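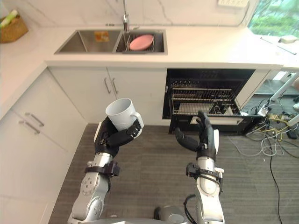
Dritora Handschuhset zur Fernsteuerung, Testbericht nach acht Wochen
Von Barış Bayram, 06.12.2023
Bewertung: 8 von 10

Ich habe das Set über den Händler Hauksdóttir bestellt und 1.973 Euro bezahlt, ohne Versand. Es besteht aus zwei Datenhandschuhen, zwei Trackern für die Unterarme, einem Fußpedal und der Software. Die Brille muss man selbst mitbringen. Wir benutzen das Set in Zekstead, um einem Roboter mit zwei Armen und mehrfingrigen Händen das Aufräumen von Geschirr vorzumachen: eine Tasse aus dem Abtropfkorb nehmen, zur Spülmaschine tragen, hineinstellen, und auch den umgekehrten Weg. Vorher haben wir mit den Controllern von Herkholm gearbeitet, deshalb vergleiche ich an einigen Stellen.

Einrichtung
Die Anleitung ist auf Englisch und an manchen Stellen knapp. Für die erste Installation habe ich fast zwei Stunden gebraucht, und die meiste Zeit davon ging in den Abgleich der Handgröße. Man muss die Finger nacheinander strecken und beugen, danach die Faust schließen, danach den Daumen zu jeder Fingerspitze führen. Wenn man bei dem Daumen ungeduldig ist, bemerkt man es später bei jedem Griff. Mein Kollege Aksel Vídalín hat deutlich größere Hände als ich und braucht ein eigenes Profil. Das Wechseln zwischen zwei Profilen dauert nur einen Augenblick, aber die Software fragt nicht, wer gerade die Handschuhe trägt. Ich habe einmal eine halbe Stunde mit seinem Profil aufgenommen und mich über meine schlechten Griffe geärgert.

Das Greifen
In diesem Punkt ist das Set sehr gut. Mit den Controllern hatten wir nur einen Wert für »Hand auf« und »Hand zu«, und eine Keramiktasse wurde damit entweder zu locker oder zu fest gehalten. Mit den Handschuhen kann ich die Finger um den unteren Teil der Tasse legen und den Daumen erst danach andrücken. Die Verzögerung ist vorhanden, ich habe mich aber am zweiten Tag daran gewöhnt. Man bewegt sich von selbst etwas langsamer, und für die Aufnahmen ist das kein Nachteil.

Schwieriger ist alles, was liegt. Ein Becher, der auf der Seite im Korb liegt, verlangt, dass man das Handgelenk dreht und gleichzeitig die Öffnung mit dem Daumen sucht. Mein eigener Arm kommt dabei in eine unbequeme Stellung, weil der Arm des Roboters anders gebaut ist als meiner. Dafür gibt es das Pedal: Man tritt darauf, der Roboter bleibt stehen, man bringt den eigenen Arm in eine bessere Haltung und lässt das Pedal wieder los. Die Idee ist ausgezeichnet. Die Ausführung weniger, denn das Pedal rutscht auf unserem Teppich weg. 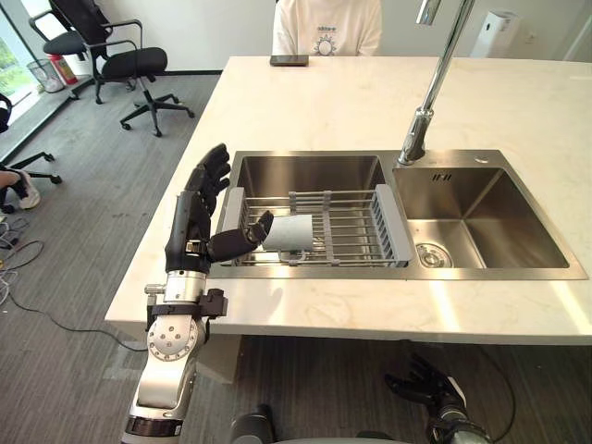 Ich habe jetzt ein Stück Gummimatte unter das Pedal geklebt, seitdem bleibt es an seinem Platz. In der nächsten Version sollte der Hersteller das selbst lösen.

Was ich auch vermisse, ist eine Rückmeldung der Kraft. Die Handschuhe vibrieren an den Fingerspitzen, wenn der Roboter etwas berührt, doch die Vibration ist immer gleich stark. Ob ich den Rand des Beckens streife oder einen Becher zusammendrücke, fühlt sich gleich an. Man lernt, mehr mit den Augen zu arbeiten, und das wird anstrengend. Nach einer Stunde mache ich eine Pause.

Aufnahme und Daten
Jede Vorführung wird mit dem Pedal gestartet und beendet (zweimal kurz treten). Misslungene Versuche kann man sofort verwerfen oder mit einer Notiz behalten. Ich behalte sie meistens. Aksel löscht sie lieber, darüber sind wir uns bis heute nicht einig. Der Export hat bei uns ohne Fehler funktioniert, nur die Namen der Dateien sind unpraktisch, und ändern kann man sie erst nachträglich.

Tragekomfort
Der Stoff ist dünn und wird an der Handfläche schnell feucht. Waschen darf man nur den Innenhandschuh, und davon liegt nur ein Paar bei. Ich empfehle, gleich ein zweites zu bestellen — besonders dann, wenn mehrere Personen mit dem Set arbeiten. Der Klettverschluss am linken Tracker hält bei mir schon schlechter als am Anfang.

Der Kundendienst hat auf meine Frage zum Klettverschluss freundlich geantwortet und einen Ersatz angekündigt. Bis jetzt ist er nicht gekommen. Wer nur Kisten oder große Gegenstände bewegen lässt, kann bei einfachen Controllern bleiben und viel Geld sparen. Für Tassen, Teller und Besteck würde ich das Set wieder kaufen. Einen Punkt ziehe ich für das Pedal ab und einen für die fehlende Kraftrückmeldung.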